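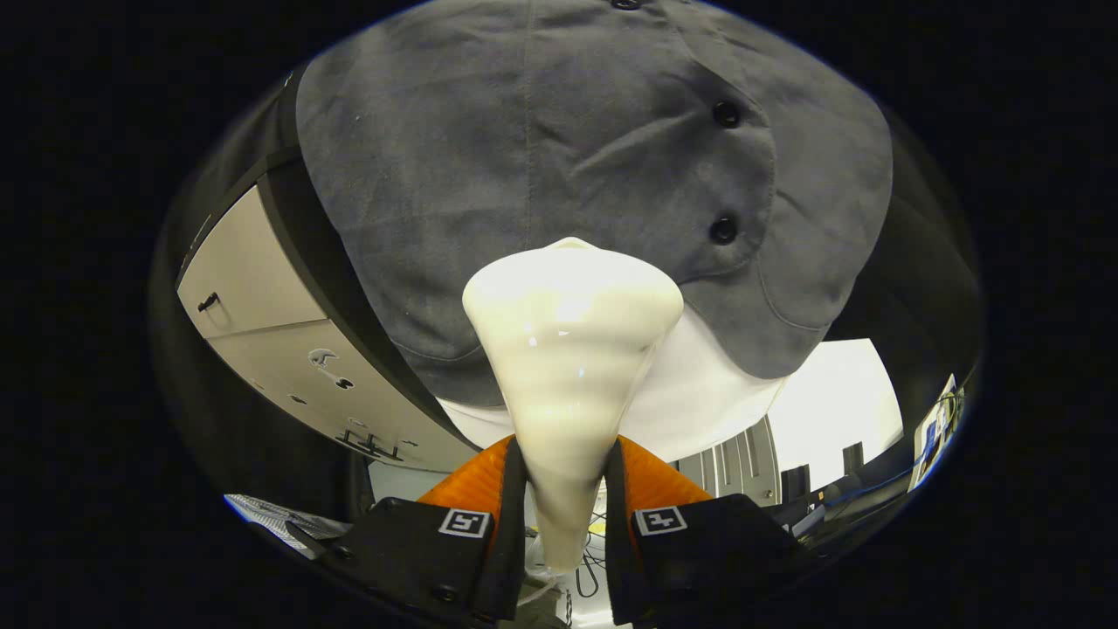 Claren Psalms is a cycle of choral works by the composer and choirmaster Emanuel Anghel. It is written for mixed choir in four parts with organ, and one of the movements also asks for a solo soprano. The cycle has 14 movements and lasts near to one hour when it is sung complete, but most choirs choose only single movements for the service.

History

Anghel began the work when he was organist at the parish of Jutura. The first two movements were sung there in April, at the evening service, by a choir of 20 singers. The other movements were added later, after he moved to Komutov, where the organ had a second manual and a stronger pedal.

Music

The melodies are taken partly from village hymns of the Jutura valley. The choir parts stay mostly in a comfortable range, although the basses have several low notes in the sixth movement. The organ part is independent from the voices and can be difficult for a beginner. Two movements may be sung without accompaniment.

Editions

The score was published by Bucur in one volume. Separate organ parts are available, but the text is printed only in the choir score.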